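Tranonness snack table swap passes 400 wrappers in its first full month

Sun 28 March

The snack table at the Tranonness community center has had its busiest stretch yet, and the wrapper drive that goes with it has done even better! By closing time on Saturday the collection bin held 403 empty wrappers and bags, well up from the 283 handed in during the whole of February.

The idea is a simple one. Anyone using the building can bring a snack to share and leave it on the big table in the Trellitz Room. Anyone who is hungry can take one. When the snack is gone the packaging goes back to the table, where it gets sorted for the Sulto mail-in scheme, which takes the crinkly bars-and-chips kind of packaging that the curbside truck won't touch.

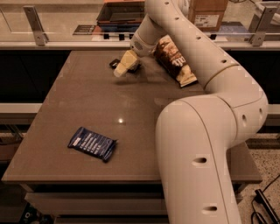 Bars have been the runaway favorite so far. They keep well, they fit in a coat pocket, and the after-school crowd can get through a box before the homework club has even sat down. Chips come second, then crackers, with dried fruit trailing a long way behind (although the mango went fast, and we would love to see more of it).

The table itself deserves a mention. It came over from the old reading room in February, when the shelves were moved, and it has turned out to be just right for the job. It's wide, it wipes down in a minute, and there is plenty of space to spread a pile of packaging out and see what is what. Before that, everything was being sorted on a windowsill, and anyone who tried to flatten a chip bag up there with the vent running will remember how that went.

Sorting takes place every afternoon the center is open. Bar wrappers go in one box and larger bags in another, with anything that still has food in it set to one side. A sealed bar with its wrapper in good shape goes straight back out for someone to eat. Crumbs are the main headache. Please give bags a good shake over the trash can before you bring them in, and turn them inside out if they are greasy.

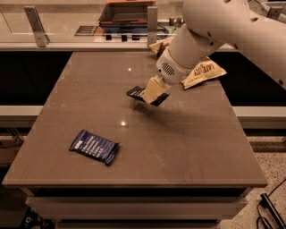 On the table in the Trellitz Room: a bar in a navy wrapper at the front and a Late July bag toward the back.

The first carton is now packed and taped and leaves for Sulto this week. A carton has to be full before it can be mailed, so the more that comes in, the sooner the second one can follow it. At the present pace that should be well before summer, and there is already a good layer in the bottom.

There is news on the Tanoli side of town as well. The branch library there has asked to start a snack table of its own and will be sending its wrappers over to us for sorting. They have 31 families signed up before putting out a single cracker, which is a wonderful start and has made a few of us in Tranonness feel competitive. A tally of both sites will go up on the lobby board, so come and cheer for your side!

A few reminders for people bringing food. Everything needs to be factory sealed, with the ingredient list still readable, so that visitors with allergies can check before they open it. Homemade treats are very welcome at the bake sale but can't go on the snack table. Anything containing nuts belongs in the lidded tub by the door.

The Trellitz Room is open until 7 on weekdays. Wrappers can be dropped off at any time during opening hours, and bags of them can be left at the front desk if the room is being used for a class. Labels for the second carton are at the desk too, along with a sign-up sheet for anyone who would like to spend an afternoon sorting.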